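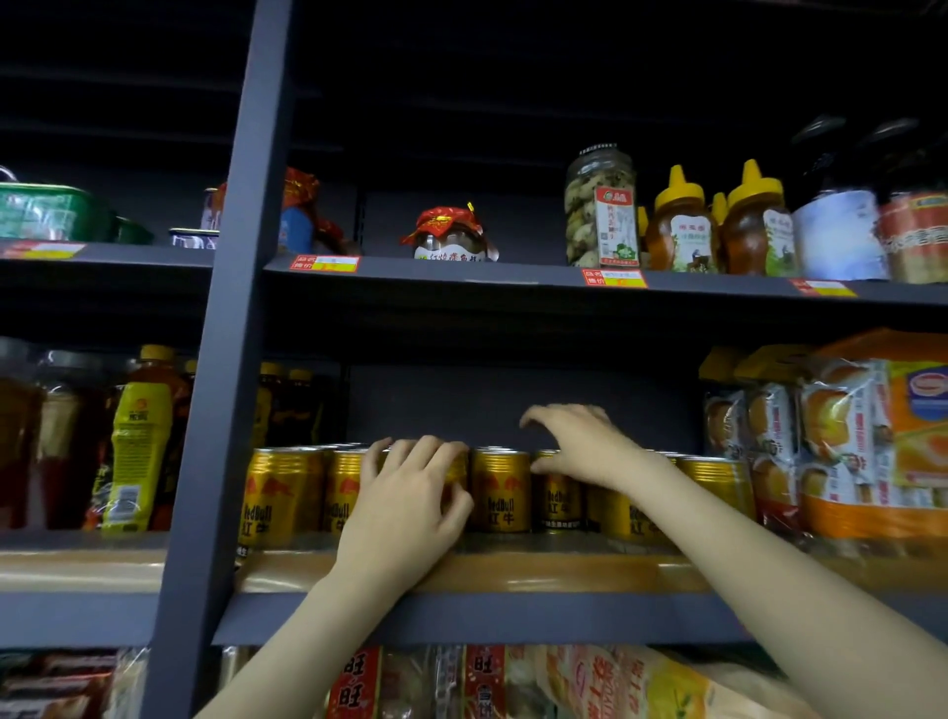 ¿Qué es la Copa Tallia?

Es un torneo anual de rugby a siete para clubes aficionados, que se juega en septiembre en el campo municipal de Praltetti y reúne a 16 equipos masculinos y 8 femeninos.

Historia

La copa nació de un partido amistoso entre el club local y los marineros del carguero Tallia, del cual tomó el nombre. El primer partido terminó 17 a 17 y los dos capitanes acordaron repetirlo al año siguiente. Durante las primeras ediciones participaron solamente equipos de la costa. La categoría femenina fue introducida por la entrenadora irlandesa Treasa Daly, quien dirigió también el club de Praltetti durante dos temporadas.

Formato

Los equipos se dividen en grupos de cuatro. Cada partido tiene dos tiempos de siete minutos, con 2 minutos de descanso - en la final, el descanso puede ser más largo si lo piden ambos entrenadores. En caso de empate se juega una prórroga y gana el primero que marca puntos.

Récords

La mayor diferencia en una final es de 46 puntos, lograda por el Wondero contra el Ingvarsson. El Wondero es también el club con más títulos masculinos. En la categoría femenina, el Ingvarsson ganó tres ediciones seguidas.

Véase también: Rugby a siete; Club Wondero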